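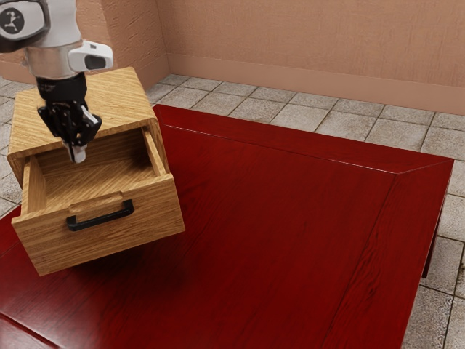

Mueble de roble claro con cajón, sobre mesa rojo oscuro. Render.

Humedad de equilibrio y holguras en cajones de madera maciza

Llevo desde mayo con el mismo problema en la cómoda del pasillo: dos de los cajones se atascan cuando llueve varios días seguidos y vuelven a correr cuando entra el viento seco. El resto del mueble se comporta bien. Antes de coger el cepillo he preferido hacer los números, y los dejo escritos porque la próxima vez no me acordaré.

La madera intercambia agua con el aire hasta alcanzar un contenido de humedad que depende sobre todo de la humedad relativa y, en menor medida, de la temperatura. A 20 °C y con un 40 % de humedad relativa, ese contenido se queda cerca del 7,5 %. Con un 70 % sube hasta el 13 %. Por debajo del punto de saturación de las fibras, que suele situarse entre el 28 y el 30 %, cualquier variación de humedad se traduce en variación de dimensiones.

El movimiento es muy desigual según la dirección. En sentido longitudinal se desprecia. En sentido radial, un roble blanco se mueve en torno a un 0,18 % por cada punto de humedad; en sentido tangencial, el doble o algo más. Un frente de cajón con la veta horizontal apenas cambia de ancho, pero sí de alto, y es en el alto donde se produce el atasco. Mucha gente rebaja los costados por fuera cuando lo que roza es el canto superior.

El caso concreto. Frente de 180 mm de alto, corte tangencial, coeficiente del 0,37 % por punto. Entre un invierno con calefacción y un otoño húmedo cuento cinco puntos y medio de diferencia:

180 × 0,0037 × 5,5 = 3,66 mm

Los cajones que no se atascan tienen el frente de corte radial. Con las mismas medidas:

180 × 0,0018 × 5,5 = 1,78 mm

La holgura total con la que se montó el mueble es de 3 mm, repartidos entre arriba y abajo. El primer resultado no cabe y el segundo sí. Para comprobar qué corte tiene cada frente hay que mirar la testa: anillos casi paralelos a la cara, tangencial; anillos perpendiculares, radial. En la cara del roble radial se ven además los radios leñosos como manchas brillantes transversales, aunque eso no sirve con maderas de radio fino.

Para medir uso un higrómetro de contacto Ondar de dos puntas. Tiene tabla de corrección por especie, que hay que aplicar a mano. Clavo siempre en la cara interior del frente, en la misma dirección de la veta, y descarto la primera lectura. El aire lo registro con una sonda Ehlers dentro del propio mueble, con los cajones cerrados. La humedad interior va retrasada respecto a la de la habitación, y ese retraso explica que el cajón se atasque cuando ya ha dejado de llover.

El acabado no detiene el proceso. Una goma laca o un barniz en las dos caras lo ralentizan y suavizan los picos de pocos días, pero la deriva estacional llega igual. Un acabado por una sola cara es peor que ninguno en piezas anchas, porque las dos caras intercambian agua a distinta velocidad y la pieza se abarquilla. Mis frentes venían de Rosley con barniz por fuera y el interior en crudo. He dado dos manos de goma laca por dentro y lo considero una corrección parcial.

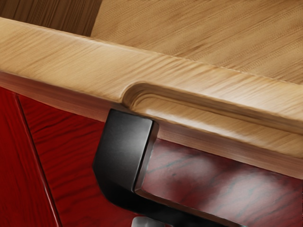
Canto redondeado en madera clara, con la veta rizada.

Sobre los cantos redondeados, una nota aparte. Al redondear un canto a favor de la veta se atraviesan los anillos con ángulos variables, y el dibujo se ensancha y se estrecha siguiendo la curva. También cambia la absorción: donde la fibra sale a la superficie, el tinte oscurece más. Conviene lijar esa zona un grano más fino que la cara plana. Yo termino la cara en 180 y el canto en 240. Si se usa aceite, retirar el sobrante del canto antes que el de la cara.

Procedimiento que voy a seguir con los cajones atascados:

1. Esperar al momento de máxima humedad y no tocar nada en invierno.
2. Marcar con tiza el canto superior, cerrar, abrir y localizar el roce.
3. Rebajar con cepillo solo el canto superior del frente, casi 2 mm, trabajando desde los extremos hacia el centro para no astillar la testa.
4. Sellar el canto recién cepillado el mismo día.
5. Frotar las correderas con cera Braltent en pastilla, sin calentar.

Queda pendiente el fondo, que es de tablero macizo encolado en sus cuatro lados. Debería ir suelto en la ranura, con un único punto de cola en el centro. De momento no se ha rajado. Si lo desmonto, publicaré las medidas de la ranura y la holgura que le deje.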